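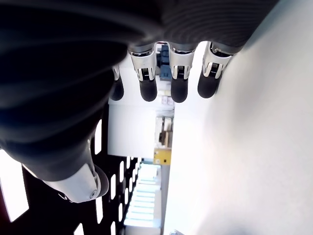

Figure 2. The hand used at the open day, seen from the wrist camera. The thumb is at lower left; the four fingers end in black rounded tips.

9 min read

5. Public demonstration

The handover study was repeated outside the lab during the December open day at the Sternell building. The aim was to see whether the release rule tuned on trained staff would hold for people who had never taken an object from a robot before. Visitors were invited to stand in front of the arm, wait for the hand to present a part, and pull on it when they felt ready. They were given no other instructions.

The wrist camera (Figure 2) was used to track the visitor's hand between presentation and release. With the ribbed black cover fitted, the back of the hand takes up a large share of the view, and the useful area is what remains beside the fingers and between the thumb and the fingertips. Fixed regions of the view covered by the hand were masked before tracking. The mask was drawn once per finger posture and was not updated during the day.

A total of 51 visitors took part. Each completed 2 handovers, one with the Planeck controller and one with the Astent controller, in alternating order. The Planeck controller opens the fingers when the pull force passes a set level. The Astent controller also requires that the tracker report a hand near the object. In 12 cases the Astent controller held on for longer than the visitor expected, and the visitor let go and tried again. Most of these came from visitors who reached in from the thumb side, where the tracker lost them behind the casing. No part was dropped under either controller.

Room lighting was a larger problem than in the lab. The ceiling panels entered the view whenever the wrist rolled, and the automatic exposure then darkened the rest of the picture. Cosimo Guerra, who ran the arm, fixed the exposure by hand after the first 5 visitors — their trials are kept in the totals but left out of the tracking results. The Palumbo mount was not adjusted at any point.

Visitors were also asked which handover they preferred. Answers split almost evenly, and several people said they had noticed no difference. We do not draw a conclusion from these answers, as the question was put aloud with other visitors listening. The force records are more useful. Peak pull was lower on the second handover than on the first under both controllers, which suggests that visitors adapted to the hand faster than the order of conditions could correct for. A longer practice period is used in Section 6.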